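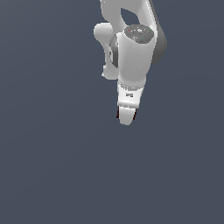
ACTA DE LA REUNIÓN DE LA COMUNIDAD DE REGANTES DE LA ACEQUIA DE VERGARA

Lugar: sala de la antigua escuela de Vergara.
Hora de inicio: 19:00.
Asistentes: 32 comuneros, entre presentes y representados.
Preside: Theda Görtz.

1. Lectura del acta anterior

Se lee el acta de la reunión de mayo. Un comunero del tramo alto pide que se corrija el nombre de la partida que figura en el punto tercero: donde dice «Costalero Bajo» debe decir «Costalero». Hecha la corrección, se aprueba por asentimiento.

2. Estado de la acequia

La presidenta informa de que la limpieza del cauce principal está terminada desde la toma hasta el partidor de Costalero. Falta el tramo que pasa por detrás de las granjas, donde las raíces de los chopos han levantado la solera y el agua se va hacia el camino. Los propietarios de las fincas de abajo dicen que en los últimos turnos les llega la mitad del caudal que les corresponde. Se pregunta si los chopos son de la comunidad o del ayuntamiento. La presidenta contesta que están en terreno municipal y que la solicitud de tala se presentó por escrito, todavía sin respuesta.
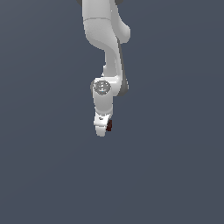

Mientras no haya respuesta, se acuerda poner una chapa provisional en el punto de fuga y revisarla al comienzo de cada turno. La colocará el acequiero con la ayuda de los dos comuneros que se han ofrecido, el sábado por la mañana, con el agua cortada.

3. Compuertas

Hay cuatro compuertas que no cierran bien. Se han recibido presupuestos de dos talleres, Lendach y Flancombe. El de Lendach incluye desmontaje y colocación; el de Flancombe contempla solo la fabricación de las hojas y los husillos, y habría que contratar aparte la obra. Varios asistentes opinan que conviene hacerlo todo con la misma casa para no tener que discutir después de quién es el fallo si una compuerta pierde agua. Otro comunero recuerda que las guías de la compuerta del molino están bien y que ahí bastaría con cambiar la hoja.

Se vota encargar el trabajo a Lendach, pidiendo antes que rehaga el presupuesto sin las guías del molino. Se aprueba con dos votos en contra.

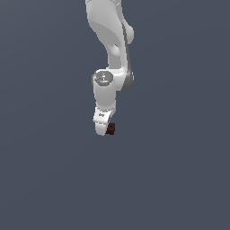 Las obras se harán fuera de la temporada de riego. Hasta entonces se seguirán usando tablones y sacos, y se ruega a los usuarios que no los retiren al acabar su turno, como ya ocurrió el verano pasado en la partida de Costalero.

4. Turnos y cuotas

Se mantiene el orden de turnos del año pasado, empezando por la cola. Quien no vaya a regar debe avisar al acequiero la víspera para que el agua pase al siguiente. Quedan pendientes de cobro 883 euros de cuotas atrasadas, que se reclamarán por carta.

5. Ruegos y preguntas

Se pide que la lista de turnos se cuelgue también en la puerta del horno. Se acepta.

Una comunera pregunta por la llave del candado de la toma. Hay dos copias, una en poder del acequiero y otra de la presidenta. No se harán más.

Sin más asuntos que tratar, se levanta la sesión a las 20:40.
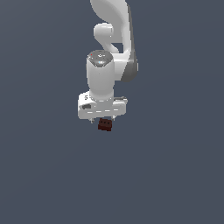
Brazo robótico con pinza de dos dedos sobre un bloque rojo oscuro. Imagen generada por ordenador.

Vº Bº de la presidenta, Theda Görtz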